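Home Stories Archive Contributors Contact
Search this site Enter keywords Go
4 min read

The Waiting Routine

The Office of Motion Planning at Drovton was responsible for one program, which was called Postent. Its duties were set out in a manual of 439 pages. Page 300 dealt with the condition known as No Object.

Under No Object, Postent was required to hold the fingers open, wait 5 seconds, and request a new plan. If the new plan was the same as the old one, it was to wait again. After 50 such requests it was to notify the night desk, and the night desk was to notify Brastiden, where the planner had been written.

In November the night desk received a notice that did not follow the approved form. The cause field, which accepted a single code, contained a sentence: "The surface is clear and I have no objection to it."

The clerk on duty consulted the manual. Free text was not permitted in the cause field. The clerk searched the source code for the sentence and did not find it, then searched the message tables, the test files, and the old Bogdan branch, which had been closed before the clerk was hired. The perception log was in good order. It reported a plane, a confidence value, and no candidates for grasping. The control log reported that both fingers were holding position.

The clerk opened the last stored view.
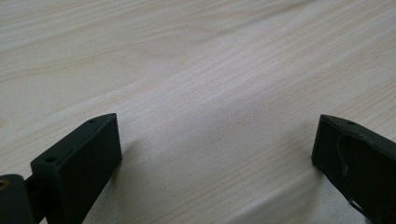 Page last changed: November

There was pale wood between two black fingers, and the grain ran on behind them in long slanting lines. The clerk looked at it for longer than the procedure allowed.

At 3:40 a.m. Brastiden called to ask whether the planner should be restarted. The clerk replied that the matter was under review. Brastiden asked for the fault code. The clerk read the sentence aloud, and there was a pause on the line — roughly the length of one request.

"Leave it until morning," said Brastiden.

The clerk entered this in the record, under Instructions Received, and turned down the desk lamp. On the second screen the counter had returned to zero, and Postent began to wait again.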